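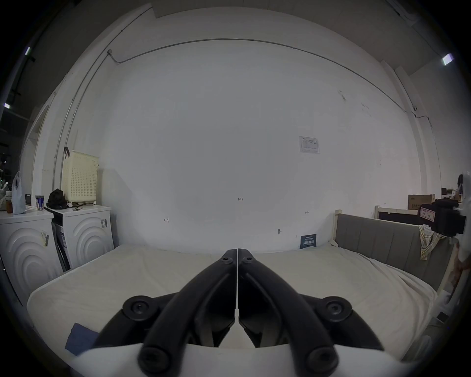
Bed with a cream sheet and a gray upholstered headboard.

Henda (bike street)

Henda is a bike street in the old quarter of Rirari, 225 meters long, where cars are let in as guests and have to stay behind the bikes. I've been keeping this entry going for a while, so forgive the chatty bits!

The street lost its 28 parking spaces in May, after a plan drawn up by Anca Onu (her first one, Costache Square, never got built). Delivery vans can still stop until 12 noon, at the Janetti end only. Dorin Zamfir wanted bollards at both ends – I did too – but the fire service needed one side open.

See also: Costache Square, Rirari tram loop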